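Warum braucht ein Auto ein Getriebe?

Wenn du Fahrrad fährst, kennst du das: Am Berg schaltest du in einen leichten Gang. Deine Beine drehen schnell, aber das Rad rollt langsam. Auf der flachen Straße nimmst du einen schweren Gang und kommst mit jeder Umdrehung weit voran. Im Auto macht das Getriebe die gleiche Arbeit.

Ein Benzinmotor läuft nur in einem bestimmten Bereich gut. Dreht er zu langsam, geht er aus. Dreht er zu schnell, kann er kaputtgehen. Die Räder sollen sich aber mal sehr langsam und mal sehr schnell drehen. Dazwischen sitzt deshalb das Getriebe.
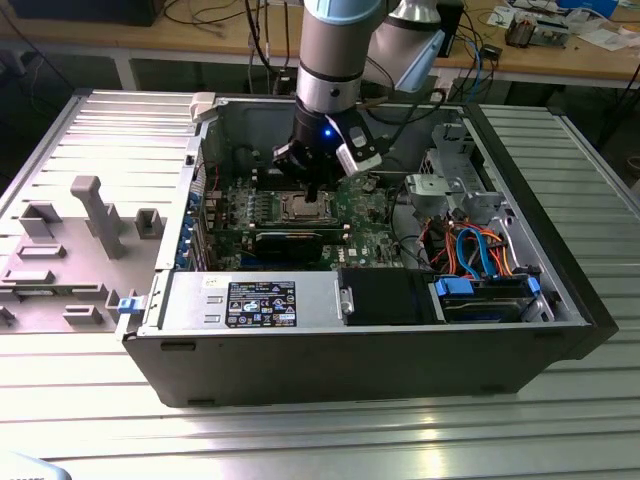 In einem Getriebe stecken viele Zahnräder. Ihre Zähne greifen ineinander. Treibt ein kleines Zahnrad ein großes an, dreht sich das große langsamer, hat dafür aber mehr Kraft. Das ist der erste Gang. Er hilft beim Anfahren und an steilen Straßen.

Viele Autos mit Handschaltung haben fünf Gänge und einen Rückwärtsgang. Beim Rückwärtsgang kommt ein weiteres Zahnrad dazwischen. Es dreht die Richtung um.

Und was macht die Kupplung? Sie trennt den Motor kurz vom Getriebe, damit man schalten kann. In einer einfachen Kupplung werden zwei Flächen aneinandergedrückt. Tritt man auf das Pedal, lösen sie sich voneinander.

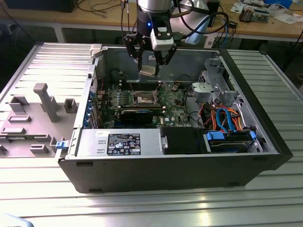
Automatik und Elektroauto

Bei einem Automatikgetriebe gibt es kein Kupplungspedal. Ein kleiner Computer, das Steuergerät, entscheidet, wann geschaltet wird. Er achtet auf das Tempo und darauf, wie weit das Gaspedal gedrückt ist. 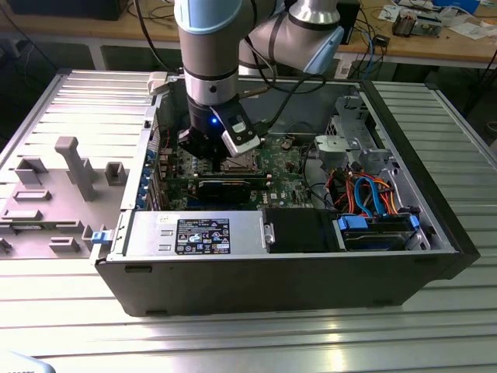

Elektroautos kommen meistens mit einem einzigen Gang aus. Ihr Motor hat schon beim Losfahren viel Kraft und kann sich trotzdem sehr schnell drehen. Rückwärts geht es auch ohne ein zusätzliches Zahnrad – der Motor dreht sich einfach andersherum.

Probier es aus: Stell dein Fahrrad auf den Kopf und dreh langsam an der Kurbel. Schau, wie oft sich das Hinterrad dreht, während die Kurbel einmal herumgeht. Dann schalte und dreh noch einmal. Pass dabei auf deine Finger auf, an der Kette kann man sich klemmen.

Text: Trinity Sorensen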